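On the Care of Leather Shoes at Home

The maintenance of leather footwear has been a regular duty of this household for 11 years, and it is carried out at the table, seated and in good light. Readers who wrote in February asked for an account of the method, which is set down in the following paragraphs.

Shoes are brought up from the hall in the evening, after the dishes have been cleared. The laces are removed and set aside. Each shoe is then brushed with a dry horsehair brush, beginning at the toe and working back to the heel, with particular attention to the seam where the upper meets the sole. Grit collects there, and polish applied over grit will scratch.

Conditioner follows. A small amount on a cotton cloth is sufficient for one shoe. My former neighbor Ginette Després, from whom I learned most of this, used her bare fingers and considered the cloth wasteful. I have kept to the cloth. The shoe is left to stand for 30 minutes before any polish is applied.

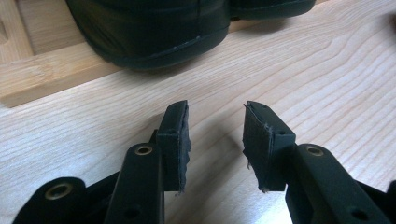 Black leather is the least demanding in the matter of color, although it shows dust sooner than brown. Two thin coats of cream polish are preferable to one heavy coat – the heavy coat tends to crack across the toe within a week. Wax is reserved for the toe and heel and is not used where the leather bends.

A word on the table itself. Polish will mark pale wood, and I regret to report a stain from 6 years ago that has resisted every treatment. Tins are now kept closed between applications, and cloths are folded with the used side inward.

Correspondence on the subject of suede has been received from Ravinder Perron and will be answered separately. I do not own suede shoes and have asked Karine Poirier for her advice on the brushes.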